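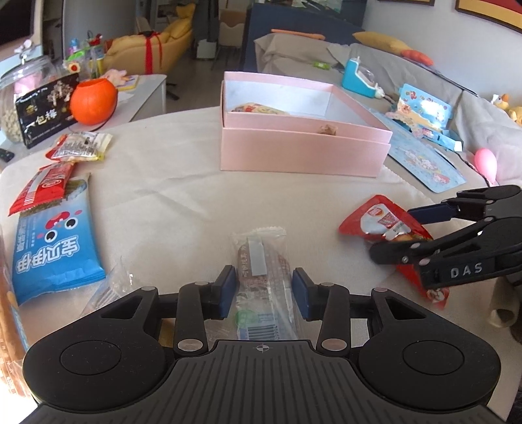 Eduard Kuruc wrote:

> My left gripper has gone sloppy again. It closes fine on the boxed stuff, but anything in a thin film wrapper gets squeezed out forward like a bar of soap. I swapped the pads last month, so I don't think it's them. The right one has the same hours on it and is still lovely. Before I take the whole linkage apart, what do you check first, and in what order? Also, did you ever write up the pad cleaning you talked about at the Carcombe meetup?
>
> Eduard

Hi Eduard, hi all,

Great timing, I had our pair apart this week and I'm still a bit in love with how simple they are inside. And no, I never wrote up the cleaning, so let me do it now.

First, I'd bet on the pivots before the pads. Open the jaws halfway, hold the body still and wiggle one fingertip sideways with your other hand. If it moves and you hear a tiny click, that's play at the bottom pivot of the inner linkage, and new pads won't help at all. Do both sides and compare. Ours clicked on the left only, same as yours (we're all right-handed here and do the awkward reaching with the left, make of that what you will).

What fixed ours: take the pin out, wipe it, wipe the bore with a cotton swab until the swab comes out clean, one drop of light oil, pin back in, snug but not tight. The jaw should fall open under its own weight when you tip the tool forward. If it hangs halfway you've gone too far, back off a hair. I had 3,000 cycles on mine when the clicking started and it was nothing but dirt and a pin that had walked out a little. Five minutes! I had already ordered a new linkage from Stalteveck, which is now a very nice spare.

Then the pads. The blue faces pick up a film from snack packets – it's greasy, you can't see it, and it's exactly what makes a shiny pouch shoot out forward. Warm water, a drop of dish soap, soft toothbrush, rinse, and let them air dry with the jaws open. Please don't use alcohol. I ruined a Homside set that way, they went hard and glossy and I spent an evening blaming the linkage.

Once the pads are dry, look at how they meet. Close the jaws slowly on a strip of plain paper and pull it from the top, then the middle, then the bottom. You want the same drag all three times. If the top lets go early, the finger is leaning out, and the adjustment is at the upper joint. Small moves, a quarter turn, then the paper again.

My last check is always real packets, on a cloth, next to the same pink gift box. I love this part! A clear crinkly packet lying lengthwise between the pads tells you more than any gauge I own, and the shiny red pouches are even meaner. Ours went 44 picks with no slip after the cleaning. Before it I gave up at 27.

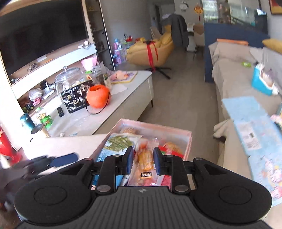
Do you have to zero the jaw opening again after taking the pivot pin out?

Zero it every time, with the jaws fully closed and the pads dry.

Back to the order, then. Pivots, pads, paper strip, zero, packets. I used to zero first out of habit and then wonder why the numbers had drifted by the end. My log for the old zero had the closed reading at 522 and it came back different after the pin was seated properly, so the old value was baked-in slack the whole time.

A couple of small things while I'm at it. Check the screws on the linkage arms too – mine have round silver heads and I put a dot of paint marker across each head and onto the arm, so one glance shows if anything has turned. And give the ribbed center plate a going-over with the toothbrush. Crumbs love the grooves, and they travel from there into the pivots.

Eduard, if yours still clicks after the oil, send me the old pin and I'll measure it against a new one. The Ait Ali people had a batch of slightly longer pins back in December and I may have two left in a drawer. I'd be really curious to see whether they take up the slack on a worn bore.

If anyone has found a pad material that survives a full week of greasy film without washing, please tell me what it is.

Rostyslav Hrytsenko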